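The Table Takes Over
Why the worktop is losing ground in the small kitchen

Compact kitchens are usually drawn from the walls inwards. Units go along one side, appliances along another, and whatever floor is left in the middle is called circulation. A different approach starts with a large table and fits the rest of the room to it. Preparation, serving and eating all take place on one surface, and the counter is reduced to the sink and the few things kept near it.

The arithmetic is plain. A family table occupies more floor than a wall unit but can be reached from every side. In the plan studied for this article, drawn by the Kerthorpe studio, the table is 2,275 mm long and the clear floor on its working side is 1,588 mm. That is enough for one person to stand at the table while another passes behind with a tray. The earlier layout had a peninsula in the same place and did not allow it.

Small jobs gain most. Portioning cheese or butter, laying out bread and filling a lunch plate need little more than 200 mm of depth. On a wall counter they compete with the kettle and the draining dishes. At a table the plate can be set close to the front edge, within easy reach of both hands.
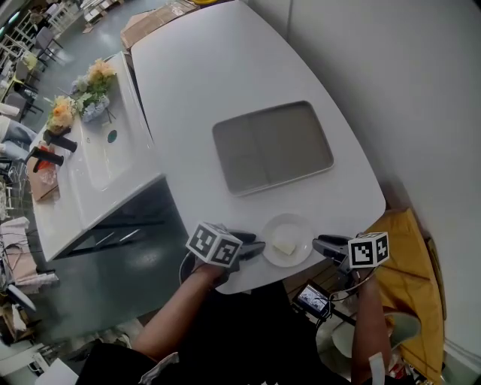

A plate near the front edge of a white table with rounded corners. The counter with its oval basin stands to the left.

Rounded corners deserve more attention than they get in showrooms. A square corner on a free-standing table catches the hip at every turn, and the usual remedy is a wider gap. Kerthorpe's drawing specifies a generous curve and recovers 55 mm of passage at each end. Ranberg, which makes tabletops to order, charges extra for the shaping. Bosix includes it in the standard price but offers fewer sizes.

An inset panel is a matter of preference. It gives the surface a fixed zone, and any rim or joint around it has to be wiped separately. Buyers should ask for a sample with the joint finished and try it with flour and a damp cloth.

White on white has practical consequences too. Crumbs of pale food are hard to see under flat lighting, so a lamp placed low and to one side is more useful than a brighter ceiling fitting. Darker flooring gives the eye an edge to work to. A gloss finish will show footprints, and Tefera supplies the same colours in matt for a small surcharge.

Storage remains the weak point. A table has no cupboards, so plates and boards must live under the counter or on a nearby shelf. Open space below the basin suits boards stored upright. Dry goods are better kept elsewhere, away from the pipework.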